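Count night open house at Enddale

The returning office in Enddale threw its doors open one afternoon in September, a few weeks ahead of the municipal election, and I went along because I have been voting in this town since I was old enough and had never once seen where my ballot goes. I got there at ten past one with a double-double in hand and was told, very nicely, to leave it on the windowsill. No liquids near the tabulators. Fair enough!

The office is in the old curling club on the Ceddale road, so if you grew up here you'll know the smell. They've laid plywood over the sheets and put the training tables on top, and your feet make a terrific racket crossing it. There were 24 of us on the first tour, which was more than they'd planned for, and the sign-in sheet ran over onto the back.

Our guide was Korkor Akpalu, the deputy returning officer, and she was great. She started with nomination papers, which I'd have thought was the dull bit. A candidate for council needs signatures from people who live in the ward, and her staff check every one against the voters list. She had a dummy set on the table with mistakes planted in it and let us hunt for them. I found the duplicate signature and missed the fellow with a post office box for a home address (my neighbour got that one and was unbearable about it).

Somebody behind me asked whether the office checks up on a candidate's past, what with all the talk about the Ward 3 race. Korkor said no. If the papers are in order and the person is eligible, the name goes on the ballot, and what anybody thinks of them is for the voters to sort out. There was a bit of grumbling at that. A man in a Co-op cap said the parties at least have a look at their people first, and a woman near the door said she'd seen how well that goes. Korkor let them have it out for a minute and then herded us on to the tabulators.

I liked the tabulators. You feed your ballot in and it gets swallowed with a sort of gulp, and if you've marked two names for mayor it spits it back so you can ask for a fresh one. We all got to try with practice ballots. The mock race was for favourite pie, and saskatoon berry won it handily. They ran 170 practice ballots through while we stood there, then opened the box and counted the same ballots by hand in pairs, one reading and one marking. The two totals matched. It took the pairs ages, though, and I came away with a lot more respect for the people who used to do the whole town that way until one in the morning.

Then the vault, which is really the club's old beer cooler with a new lock. The ballots live in there until the period for asking for a recount is over. Each box gets a numbered seal, and the number goes in a book, and two people sign the book. We weren't allowed to go in, only lean. Last time out, one council seat was settled by 6 votes, and Korkor talked us through how the recount was done, with the scrutineers for both sides sitting across the table and calling out every ballot they didn't like. One voter had drawn a small moose beside the name instead of an X. It was argued over for twenty minutes, apparently. She wouldn't tell us which way it went and I am still wondering.
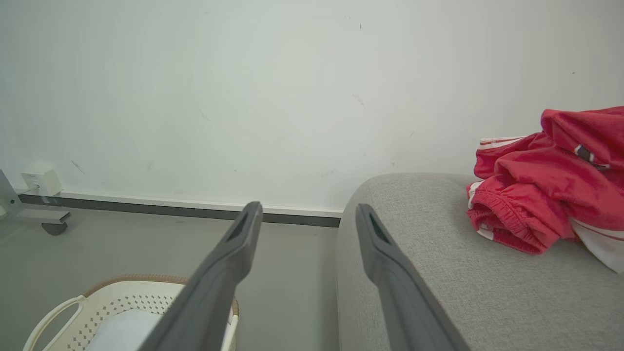 Page 14

After the vault we had a break, with squares and coffee in what used to be the viewing lounge (my own cup was still on the windowsill, stone cold). The advance poll map is up on the wall in there, and I spent most of the break in front of it. Mwaipopo Hall is back as a polling place, which will please everybody out on the east side who had to drive into town last time. The mobile poll goes to the Ino Lodge in the morning and the hospital after lunch. If you can't get to any of them you can ask for a mail-in kit, and Korkor says they've already sent out 661, with more requests sitting in a tray.

I asked her about working the polls, half joking, and left with an application form. It's a long day - doors open at eight, and you can't go home until the count is called in - but they pay you and there's supper. Training takes up to three hours and you do it on those same tables. You can't work a poll if you're helping a campaign, so my sister-in-law is out, with her lawn sign and her buttons.

There's a second open house before the advance polls, same place, starting at one. Park on the gravel side, the paved lot is for staff. Bring a piece of ID with your current address on it if you want to check you're on the list while you're there. I did, and they had me down at my old apartment, so that's fixed now.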